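Wood grain

Wood grain is the direction, size and arrangement of the fibres in a piece of wood, and the pattern these make on a cut surface. The word is used loosely. A joiner who speaks of planing "with the grain" means the direction of the fibres, while a buyer who says a table has "a nice grain" usually means the pattern, which in the trade is more often called figure. Texture, a third sense, refers to the size of the pores and cells, so that oak is called coarse-grained and box fine-grained.

Contents
1 Formation
2 Types of grain
3 Effect of the cut
4 Figure
5 Working properties
6 Finishing
7 Imitation grain
8 See also

Formation

A tree grows in thickness by adding a layer of new cells just beneath the bark. Most of these cells are long and narrow and lie more or less parallel to the trunk. They carry water and hold the tree up. A smaller number run outwards from the centre towards the bark and are known as rays.

In places with a marked growing season, the cells laid down in spring are wide and thin-walled, and those laid down in summer are narrower and thicker. The first kind is called earlywood and the second latewood. The difference between them shows as a growth ring. In many tropical trees growth carries on through most of the year, and rings may be faint or missing.

Hardwoods contain vessels, which appear as pores on the end of a board. Where the large pores are gathered in the earlywood, as in ash, oak and elm, the wood is ring-porous and the rings stand out strongly. Where the pores are spread evenly, as in beech, birch and maple, the wood is diffuse-porous and the rings are quieter. Softwoods such as pine and larch have no vessels, and their pattern comes almost wholly from the change in colour between earlywood and latewood.

Types of grain

Straight grain runs parallel to the length of the trunk. It is the strongest and the easiest to work, and is preferred for ladders, oars, tool handles and the soundboards of instruments.

Spiral grain winds round the trunk like the thread of a screw. Boards cut from such trees tend to twist as they dry. Slight spiral grain is common and is often not noticed until the timber is sawn.

Interlocked grain is found when the spiral changes direction from one group of rings to the next. It is common in tropical hardwoods, among them sapele and iroko. The wood is hard to split and difficult to plane cleanly.

Wavy grain has fibres that rise and fall in short, fairly regular waves. When split, the wood shows a rippled face.

Irregular grain occurs round knots, forks and old wounds, where the fibres have had to bend.

Cross grain is a general name for any grain that does not run parallel to the length of the board. It may come from the tree or from careless sawing. The amount is given as a slope, for instance one in 10, meaning that the fibres drift one unit sideways for every 10 along the edge.

Effect of the cut

The same log gives very different patterns depending on how it is sawn.

Plain-sawn boards, also called flat-sawn or through-and-through, are cut in parallel slices across the log. The growth rings meet the face at a low angle and show as long curves, loops and pointed arches, sometimes called cathedrals. This way of sawing is quick and wastes little, but wide boards are liable to cup.

Quarter-sawn boards are cut so that the rings meet the face at or near a right angle. The pattern is then a set of fairly straight, narrow lines. In oak and plane the rays are also laid open and appear as pale flecks or ribbons. Quarter-sawn boards move less with changes in the air's dampness. They cost more, as the log must be turned during sawing and more of it is lost.

Rift-sawn boards fall between the two. The rings meet the face at an angle nearer 45 degrees, giving straight lines without large ray flecks.

End grain is exposed when wood is cut straight across the fibres. It takes up water and glue much more readily than the face, and it wears well, and so is used for butchers' blocks and, formerly, for street paving.

Veneers follow the same rules, with one addition. A log may be turned against a long knife and peeled in one unbroken sheet. Rotary-cut veneer made in this way has a broad, wandering pattern that cannot be got from a sawn board.

Figure

Figure is the decorative look of a surface, made by grain, colour and the way light is thrown back. Fibres that slope towards the eye look darker than those that lie flat, which explains why some boards seem to change as the viewer moves past them.

Ribbon or stripe figure comes from quarter-sawing wood with interlocked grain. Fiddleback, named after its use on the backs of violins, comes from wavy grain in maple and sycamore. Bird's-eye figure is a scatter of small round marks, best known in maple, and its cause is still argued over. Burr, known in North America as burl, comes from swollen growths on the trunk and has a tangled grain with many small knots. Crotch figure is cut from the place where a branch leaves the trunk and often takes the shape of a feather.

Working properties

A plane or chisel cuts most cleanly when the fibres rise away from the edge in the direction of travel. Cutting the other way lifts the fibres ahead of the blade and leaves a rough patch known as tear-out. On a board with changing grain the worker may have to turn the piece several times, or use a scraper instead.

Wood is far stronger along the grain than across it. Splitting follows the fibres, and cleft timber is for that reason often stronger than sawn timber of the same size. Shelves, chair legs and rails are laid out with the grain running along their length. A part with short grain, such as a tight curve cut from a straight board, is likely to snap.

Wood also swells and shrinks across the grain as it takes up and gives off moisture, and hardly at all along it. Solid tabletops are therefore fixed to their frames with buttons, slotted screws or sliding clips that allow some movement. Frame-and-panel doors work on the same principle, with the panel held loose in a groove. Plywood gets round the problem by laying thin sheets with their grain crossed.

When several boards are glued edge to edge, the maker must decide how to arrange them. Some turn every second board over so that the rings curve in opposite directions, which spreads any cupping into shallow waves. Others keep the best faces upwards and match the pattern at the joints.

Finishing

Sanding is normally done along the grain, as scratches across it show up under stain or varnish. Water-based finishes raise the grain, leaving a slightly furry surface that is rubbed down before the next coat.

Open-pored woods may be treated with a grain filler to give a level surface, or left unfilled so that the pores can still be felt. Oil and varnish deepen the colour and make the pattern stronger. Soap and lye finishes, long used on pale floors and furniture in Scandinavia, keep the wood light and the pattern soft. Limed finishes work a white paste into the pores of oak or ash. Stain is taken up unevenly by pine, birch and cherry, which can turn blotchy.

Imitation grain

The painting of false grain on cheaper wood, plaster or metal is called graining. The painter lays a thin glaze over a dry ground coat and draws combs, rockers and dry brushes through it while it is wet. Oak, walnut and mahogany were the woods most often copied, and grained front doors were common in British towns in the nineteenth century.

Printed grain is now much more widespread. Laminates, vinyl flooring and foil-covered boards carry a printed layer under a clear wearing surface, and the better grades are pressed with a matching texture. A repeat in the pattern is the usual sign of a print.

See also

Dendrochronology
Knot (wood)
Marquetry
Quarter sawing
Timber seasoning
Veneer
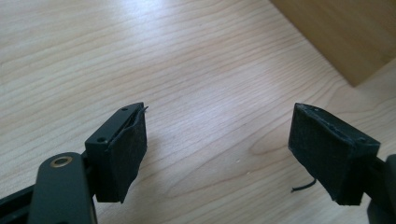
Long, wavy grain lines on a pale wooden tabletop.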